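3.2 Shelf restocking, cleaning products section

The test bay at the Titska store was a light-gray metal shelving unit with price-tag strips along the front edges. Packages were placed by hand, with both hands on the package. Facing depth was limited to 318 mm. Jugs of dish detergent and bottles of disinfectant shared the second shelf. 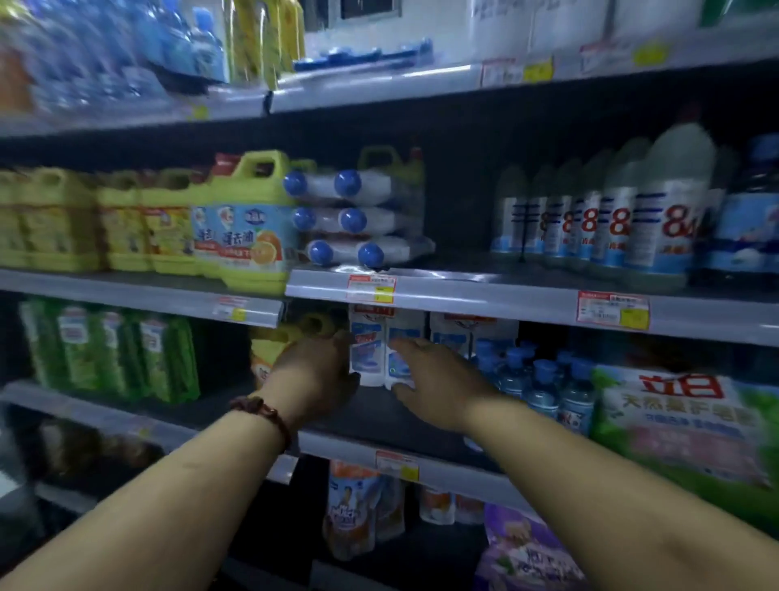 Solveig Tangen remarked on the draft that soft packages should be logged separately from rigid bottles, as they slump when stacked more than 3 high and the facing count is then unreliable. The log sheet was changed before the June run.

Load per shelf was kept under 800 N. Bottles laid on their sides were entered under a separate code in Table 4.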